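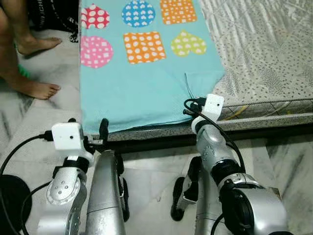
Making a Bed 400 Times

Opinion, 22 October 2022

Palley, a small firm with a unit on the edge of Hestberg, wants a robot to make your bed. Its way of getting there is to have people work the arms by remote control, over and over, and to save every movement. The project is called Marinho. By the end of October it is meant to have 500 recorded runs of bedroom jobs, 400 of them to do with cloths and covers on a mattress.

I have nothing against the people doing it. I had a go at the controls myself and was dreadful. A corner I would flip over at home while thinking about lunch took me 6 minutes, and I had to sit down afterwards. My complaint is with what gets claimed on the strength of all this work.

The claim is that the robot "learns the way we do, by being shown". I can't agree. When my mother showed me how to make a bed she told me why the sheet goes under before the blanket, and she pulled it all off again when I got it wrong. A machine fed on recordings gets the movements and the pictures. It isn't told what the cloth is for.

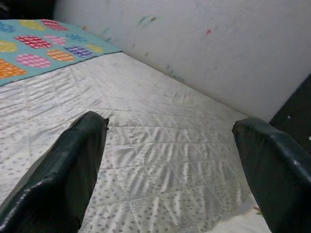 Then there is the matter of touch. Anyone who has handled bedding knows that you feel your way along a hem. You know you have two layers between your fingers when you wanted one. The person at Palley's controls feels none of that. They look, they guess, they close the grip and look again. So the lesson being handed down is how a person copes with numb hands, and I am not sure I want it taught to anything.
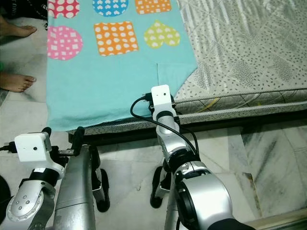
Both arms at the edge of the bed, with the turquoise cloth spread over the mattress.

Supporters say that more recordings will cure it. Perhaps they will. But more of what? The same bed, the same cloth and the same few operators will give you a robot that is good at that bed. My sister's house in Brarunthorpe has a bunk, a cot and a sofa that folds out if you kick it. I asked how many homes Marinho would need before it could cope with hers. The answer was 26, and when I asked where that number came from the talk moved on to batteries.

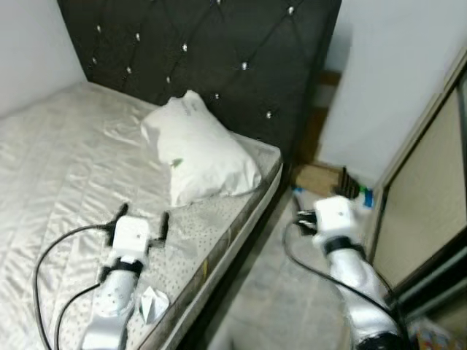

One gripper over the mattress, the other down beside the bed.

There is a decent use for all this, and I wish the firm would talk about it more. A person who can't bend or lift might be glad of a pair of arms worked by a carer in another room, slow as they are. That needs good controls and a patient operator, and it could be tried long before the robot does anything by itself. Palley calls it a "stepping stone". I would put the money there first, and let the bed-making wait until someone can show me a fitted sheet.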